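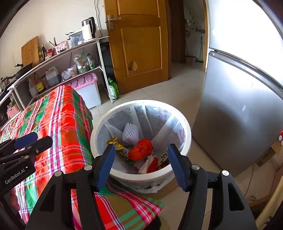
Deisy Rengifo wrote to me after the March post that pay-per-bag only works on people who were already careful, and that everybody else just drives their trash to a relative in the next town. I have been thinking about that on and off, and now that we have a few months of it behind us I can give a partial answer.

For anyone new, Penon used to charge every household the same flat fee for pickup. Now the fee is gone and you buy the official bags at 3 dollars each. Anything at the curb in another bag gets an orange sticker and stays there. You can buy the bags at Prantl Hardware, the gas station, and the town office, which closes at lunch.

We are two adults and a teenager. Under the old system I never thought about how much we threw out. The first week of the new one we filled two bags and I was annoyed about it. Most of the second bag was food and packaging, in that order. So I started with the food.

I tried the countertop compost pail first. It smelled by the third day and the fruit flies found it. What worked better was a bread bag in the freezer for peels and coffee grounds, emptied into the outdoor pile when it gets full. My son complained about the space it takes up next to the waffles. He still complains.

Packaging has been harder. We switched to the big sack of rice and buy cheese at the counter, but there isn't much you can do about yogurt. I looked at making it myself. I made it twice. The second batch was fine and I have not made it again.

We are now at one bag a week, sometimes one bag in 10 days. The old flat fee was 200 dollars a year, so we are a little ahead if it stays like this. A family with a baby in diapers is not going to come out ahead and I think the town should have planned for that before it started. There was talk of free bags for the first year of a child's life. I went to the meeting where it was supposed to be decided and it got moved to the fall.

As for driving trash around, yes, some of it goes on. The dumpster behind the Irik building has a padlock on it now. I also found a bag of kitchen trash in our recycling cart one morning. But the roadsides look the same to me as they did last year, and I walk the same route most mornings with the dog – I would have noticed mattresses.

One small thing I would change is the bags. They are thin at the bottom seam. If you put a chicken carcass in, wrap it in newspaper first.

Next time I want to write about the cold frame, which has lettuce in it, and slugs.

Posted 23 Jun 2021
Filed under: House & Yard, Town Stuff

Home About Archive Garden Log Contact

3 comments

Alois Nägeli
We had this where I grew up and everyone complained for a year and then stopped. The bags were better though. Do you get a smaller size? A half bag would suit me living alone.

Deisy Rengifo
OK, partial answer accepted. My cousin in the next town says her cans are fuller than they used to be, so I stand by half of what I said.

marge_k
For the fruit flies, a glass with cider vinegar and one drop of dish soap. Also the bags at the gas station come from a different box and I think the seams are stronger.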